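How to Budget for Hand-Held Grippers Before You Spend Anything on an Arm
By Lauri Kallio
November 21, 2025

Somebody in your group wants a robot that folds laundry, or makes beds, or puts the dishes away. Fine. Before a single arm gets ordered, you will need demonstrations, and the cheapest way to get them is to hand people grippers and send them into homes. This page covers how to plan that purchase. It assumes you have a spreadsheet and a boss who reads the bottom row first.

Step 1. Write down the task, then the money

Most first budgets I'm shown begin with a price list. Start with the job. "Bedding" is too wide to cost out. "Fold one blanket on a made-up bed, two hands" is something you can put a number next to. Ours was written by Verna Escobedo on the back of a Kourkoulas invoice and has survived three rounds of review, which is more than the invoice did.

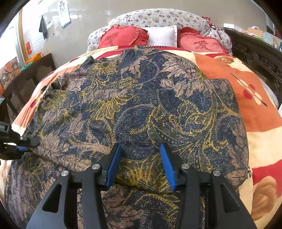
Decide early how many hands the task needs, as this doubles more lines than you'd like. Folding is a two-gripper job. One can pinch up a bit of blanket all day long, but with a second one working at the left edge you have some hope of getting a fold out of it. Two grippers also means two sets of pads, two chargers, two cameras, and a person who has been shown how to use both at once. Put all of that in now, while everyone is still cheerful.

Step 2. Price the kit by the pair

We compared two suppliers. Girkine quoted us $900 per gripper, pads and camera mount included. Utumico quoted $900 per pair, which looked like a bargain until we read what was left out: the camera, the mount, the charger and, in a bold move, the screws. Ask every supplier for a quote for one complete, working pair. Use the word "working" in the email.

With everything added back in, the Utumico pair came to $2,115. We bought from Girkine and have been smug about it ever since.

Step 3. Treat the pads as groceries

Finger pads wear out. Fabric is gentle on them, but the zippers, buttons and table edges that come along with fabric are not. Set up a separate consumables line and buy pads with the first order. If you leave it for later, later will be a Tuesday with a crew standing in someone's bedroom.

Things that belong on the consumables line:

Finger pads
Spare screws, in the exact size
Memory cards
Batteries
Lens wipes
Tape, more than you think

Ask the supplier whether you can change a pad with an ordinary screwdriver. If the answer involves sending the unit back, add a spare gripper to the budget and raise an eyebrow.

Step 4. Budget for real rooms

A test bench with one gray towel on it is very cheap and will teach your model all about gray towels. Real bedrooms have carved bed frames, loud quilts under louder blankets, and pillows with ruffles. You want that variety, and you pay for it in travel, scheduling and thank-you money for the household.
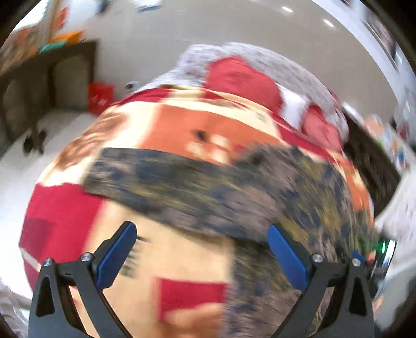 We planned on 22 homes. For each one, allow a half day, even if the session itself is short. Someone has to carry the kit up, check the batteries, explain the paperwork, and drink the tea that is offered. The tea isn't optional and should be counted as labor.

Step 5. Expect to throw some footage out

Fast hands blur. A fold done at normal household speed may leave you with a streak of color where the cloth ought to be. You can deal with this by training people to slow down, by buying a better camera, or by recording more than you need. We did the first and the third. Bronine, who handle our labeling, bill by the clip whether the clip is any good or not, so sort before you send.

Step 6. Leave the arm for last

Keep the arm on its own sheet, with its own approval date. Ours is February. By then you should know the grip width you need, how far the hands travel across a bed, and whether one arm could possibly do it. (For blankets, plan on two. Sorry.) Buy an arm that accepts the same fingers you collected with, and get that in writing from whoever is selling it.

Verna keeps our template and will send you a blank copy if you ask. The tab called "Misc" is hers, and she would like it left alone.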